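How I keep my interview notes from eating the kitchen

I've been a freelance reporter long enough to have lost a really good quote under a pizza menu, so these are the habits that stuck. My desk is the kitchen table, and it has to be clear by dinner!

Notebooks first. I put the story name and the month on the cover before I write a word inside (May was three notebooks, all on the same zoning fight). When one fills up it goes in a shoebox with its spine facing up, and I write the last page number on the lid.

Recordings get copied the same evening, to the laptop and to a little drive I keep in the tea drawer. Then I set the oven timer for 30 minutes and type up only the parts I starred. Roxana Hodoroagă, my old editor, used to type up everything, every cough, and she still thinks I'm lazy.

Loose paper is the worst. Court printouts, agendas, business cards - all of it goes in one tray by the toaster, and the tray gets emptied when it's about 5 sheets deep.
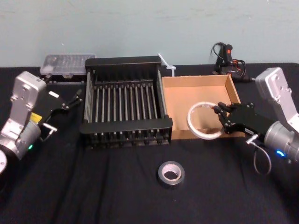

Business cards I tape straight onto the inside cover of the notebook they belong to. Don't use glue sticks, the cards pop off by winter and then you're on your knees looking for a phone number.

And keep pens in a mug away from the stove. I melted a whole bunch of them the week I was covering the school board in Eskola, and the drawer handle still has a blue smear on it.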